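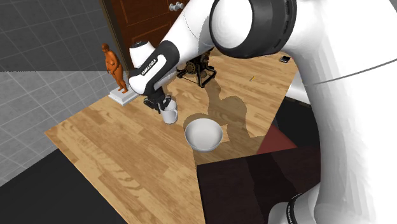 Gripper closed around the handle end of the mug, bowl right next door.

## Planner says "start state in collision" straight after the grasp, but only sometimes

**Kimie Fukuda**

Hi all, I'm going slightly mad with this one and could do with fresh eyes. I've got a Franka arm in Rastemell (the simulator, default physics settings, haven't touched them) and I'm using Voda for the motion planning. The job is dull: pick up the white mug, lift it clear, carry it over the bowl and put it down on the far side.

Reaching and closing are fine. Then I ask Voda for the lift and quite often it comes straight back with "start state in collision" and won't plan at all. I left it going overnight and out of 1,000 tries I got 630 lifts. The rest all died on that same message, so at least it's consistent about something!

Things I've already had a go at:

- shrinking the collision padding on the fingers (a bit better, then the fingers started clipping the mug on the way in, so I put it back)
- opening and closing the gripper again before planning (no difference that I could see)
- a different random seed for the planner (silly, I know, it never even gets as far as sampling)

I do attach the mug to the hand after the fingers close, using `attach_object("mug")` and nothing else. The table, the bowl and the rest of the clutter all go into the planning scene as meshes at startup. The mug goes in as a mesh too, and its pose gets refreshed from the simulator at 50 Hz.

When the lift does go through, I get something like this, fingers round the side of the mug and a bit of air underneath. Am I missing a setting or is my whole order of doing things wrong?
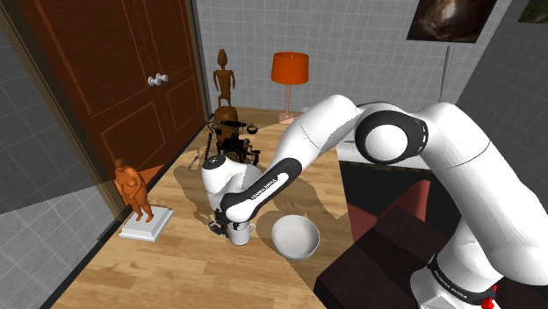

**Krisztina Pintér**

I think you've got two things going on and they're hiding each other.

First one: when you attach the mug, Voda treats it as part of the robot, so now it checks "robot" against table. Your mug is standing on the table, so depending on how the physics has settled that step, the two meshes either just touch or overlap by a hair. Overlap means collision, collision means no plan. You want to allow mug against table for the lift only:

```
scene.attach_object("mug", link="hand",
 touch_links=["finger_left", "finger_right"])
scene.allow_contact("mug", "table")
plan_lift(height=0.05)
scene.disallow_contact("mug", "table")
```

Do put that last line in. I left it out once and spent an afternoon wondering why my arm was happily dragging a jug through the worktop.

Second one: you don't pass `touch_links`, so mug against fingers gets checked as well, and of course they're touching, you're gripping it. My guess is that's why changing the padding helped a little.

And stop the 50 Hz pose refresh for the mug while it's attached! If the refresh still writes a world pose for it you can end up with a second mug in the scene, sitting exactly where the attached one is. Print the object list right after attaching and look for it twice.

One more small thing, I'd do the lift as a straight line upwards and only hand over to the sampling planner afterwards. With the bowl that near I wouldn't want it choosing a creative way out.

**Nakajima**

just raise the start state tolerance to 0.01 and it goes away, worked for me in the Kivarau scenes, 99 out of 100

**Krisztina Pintér**

It'll go away, yes, but it's then ignoring a centimetre of overlap with everything, bowl included. I wouldn't with thin-walled stuff.

**Kimie Fukuda**

Two mugs!! I printed the list and there it was, `mug` under world and `mug` under attached. I've paused the refresh between attach and release, added the touch links and the table bit, and the first 50 tries have all planned. Going to leave the long batch on tonight with the straight-line lift as well.

Nakajima, thanks too, I did try the tolerance on its own first and it planned every time, but two of the carries went through the rim of the bowl, so I've set it back to default.

Does anyone know if `disallow_contact` needs calling before or after the place motion if I'm setting the mug down on the same table? I've got it after the lift at the moment and I suspect I'll have the same trouble in reverse.

**Krisztina Pintér**

Same trick the other way round. Plan the carry to a few centimetres above the spot with contact off, allow it again for the straight bit down, open, detach, retreat, then disallow. Restart your refresh after the detach.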